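1/ Pantry notes, instant noodle section. I've been reorganising the dry goods at our place in stages and the noodles are the last category with no system. Thread for anyone who stores more than one kind.

2/ Starting position: packets on three shelves, some in a mixing bowl, one behind the flour. Bhavana Nadar, who shares the kitchen, had been buying duplicates for months. Fair enough. You can't plan around stock you can't see.

3/ Constraints. The shelf is 310 mm deep. The gap to the shelf above is low enough that anything tall has to be tilted to come out. Square packets don't stack well past four or five high before the pile starts to lean.

4/ Wrapper film is the main problem. It's slippery, the end seals stick out past the noodle block, and the seals catch on each other. A stack of identical packets behaves well enough. A stack of mixed brands slides.

5/ So the method is one open plastic container per type of meal, packets inside, container pulled out like a drawer. No lids. I tried lids in November and they all ended up on top of the fridge.

6/ Sorting rule, version one: by brand. Dropped after a week. We don't pick dinner by brand.

7/ Sorting rule, version two: by flavour. Better, but too many categories with a single packet in them. A container holding one packet is a waste of shelf.

8/ Sorting rule, version three, still in use: by wrapper colour. Most of the hot ones we buy come in orange or red, most of the mild ones in blue or green. It isn't perfect but you can put shopping away without reading anything.

## Sorting, blue and orange

9/ Do it on a table, well away from the shelf. Everything comes out first, then goes back in by colour. Working straight from shelf to container is how packets end up behind the flour.

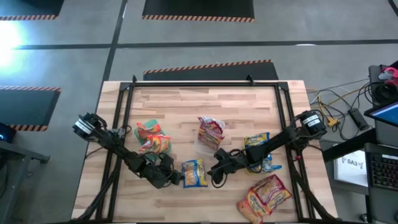 ## Loading the container

10/ Orange and red in the green container. The blue-edged packet is a mild one, so it stays on the timber until the blues get a container of their own.

11/ Lay packets flat where they fit. If the container is narrower than the packet, stand them on edge with the seals up. Don't force the seals down the sides. They crinkle, and eventually one splits and you get noodle crumbs in the bottom.

12/ Oldest at the front. I write the month on the back seal in marker when the shopping comes in. The printed best-before is usually somewhere on the back and in very small type, so the marker saves a lot of squinting.

13/ Cap on total stock is 12 packets. Above that they get bought faster than they get eaten. Bhavana disputes the figure. It stands for now.

14/ Thongchai Srisuk asked whether it would be simpler to decant everything: open the packets, noodle blocks in one tub, sachets in another. I tested it. Two problems.

15/ First, the blocks shed. After a few days of being moved around there's a layer of broken noodle at the bottom that nobody wants to cook. Second, the sachets lose their pairing. Most of ours have a powder and an oil, and they're not interchangeable between flavours.

16/ Keep the wrappers on. The packet is already a serviceable container, it just needs a bigger one around it.

17/ On water, since it came up in replies: most of our packets want somewhere near 500 mL. I use 50 mL less for the spicy ones and cook them in a small saucepan. Check your own packet before copying me.

18/ On labels: I put masking tape on the front edge of each container with the colour written on it. Redundant if the container is transparent. Ours aren't, and from below eye level you only see the front face.

19/ On multipacks: take the outer bag off before storing. It traps air, takes up more shelf than the contents, and hides how many are left. Ours goes into the soft plastics bag under the sink.

20/ Still unresolved: cup noodles. Too tall for the gap, too light to stay put, and they won't nest with anything. They're on the bottom shelf beside the rice for the time being.

21/ Next is spices. I have measured the drawer and will post the dimensions when I've worked out what to do about the jars that don't fit it.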